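Seven Weeks With the Liyanage Bar Arm: a Review From the Staff Side

By Kiều Tôn | September
Print this article | E-mail to a friend
14 comments | 205 shares

I manage the drinks counter in the lobby of a conference hotel in Zorncombe. In the summer our owners leased a Liyanage bar arm for the cold drinks, and I was asked by some colleagues in other houses to write what I think of it. I am not an engineer. I write as the person who makes the schedule and who has to answer when a guest waits too long.

The Liyanage is one arm on a base, with a tray of hand tools and a small screen for the recipes. It does not replace a bar. It works at an ordinary table, with ordinary glasses and pitchers, and this was the reason our owners preferred it to the Gotdale cabinet, which needs its own bottles and its own cups. We could keep everything we already had. What we could not keep was our habit of putting things down anywhere.

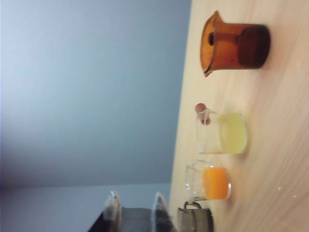
Setting up the table

The arm wants its juices in a row near the back, always in the same order. In the first days we did this badly. Somebody took the orange juice for a guest at the desk, brought it back to the other side of the lemonade, and the arm stopped and asked for help on the screen. It was right to stop, but it stopped often. Now the morning person does the row at 6:30, checks it against the screen, and the other staff leave it alone. With practice this takes seven minutes. The manual says less, but I think the manual was written by a person who had all the pitchers washed already.

Teaching a new recipe is easier than I expected. You choose the containers, you show the order, and you let it try slowly two times before you save. My colleague Shafiq Khan, who was a bartender for many years before he came to us, taught it most of our list. He did not like the job at the beginning. He said it felt like writing down his own replacement, and I did not have a good answer for him then.

Ice

The ice is the part I can praise without reservation. Filling glasses with ice is the work that gave my people sore wrists during the big conferences, when we serve 205 guests in one coffee break and all of them want something cold. The arm fills a wine glass nearly to the top, and it does not get tired or bored.
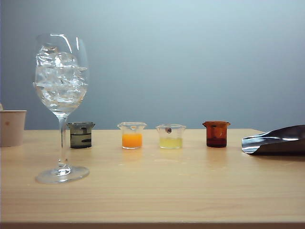 It is slower than a person, and I want to be clear about this because the sales brochure is not. Shafiq can ice two glasses while the arm is still doing one. But Shafiq cannot do it for a whole break and also smile and also explain to a guest which drink has no sugar. When the arm does the ice, he talks to people. Our comment cards mention him by name now, which before was rare.

There are drops. A cube falls on the floor, and a cube on a stone floor is dangerous. We keep a rubber mat in front and a cloth on the hook, and one person looks at the floor at each refill. Please plan for this from the first day. We planned for it after a waitress slipped — she was not hurt, thankfully.

What changed for the staff

We are the same number of people as before. I write this first because it is the question everybody asks me. The owners gave a promise in writing for the length of the lease, and I would advise any manager to ask for such a paper before the machine arrives and not after.

The hours changed more than the number. Two of my staff lost their early shift, which they liked, because the preparation now needs one person. They got afternoon hours instead, and one of them has small children, so for her it was a real loss. We found a swap after some weeks. The software does not think about such things, and a manager should.

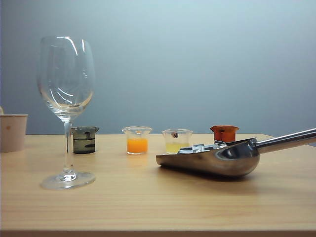

Training was the weak point of the whole package. Liyanage sent a trainer for one morning, a polite man, but he spoke mostly to me and to the technician, and the people who stand next to the arm all day were left to read the screen. I repeated the training myself, in smaller groups. The thing they asked most was when it is allowed to reach in. If there is ice in the basin of the scoop and the handle is over the table, my rule is that you keep your hands away and wait, even if the glass is empty and the guest is looking at you. Press pause first. The pause button is large and works well, but it is on the right side only, and our left-handed waiter complains about it with good reason.

Cleaning

The tools come off with one turn and go in the dishwasher. The arm itself must be wiped by hand, and the joint nearest to the tool collects syrup. Give it a proper cleaning every night. The person who does this should be paid for the time, and with us it was forgotten in the first schedule. That was my mistake, and I corrected it.

My opinion

Good: keeps your own glasses, saves the wrists, stops safely when it is confused.
Less good: slow, poor training, pause button on one side.

I give it 7 out of 10. For a small café I would say no, the table is too precious. For a house like ours, or like our sister hotel in Jurkutwood, which has only hard rushes and quiet hours and little between, I would lease it again, but I would sit down with the staff one month earlier. Shafiq asked me to add that the arm's lemonade is still too sweet. He is changing the recipe this week.

Print this article | E-mail to a friend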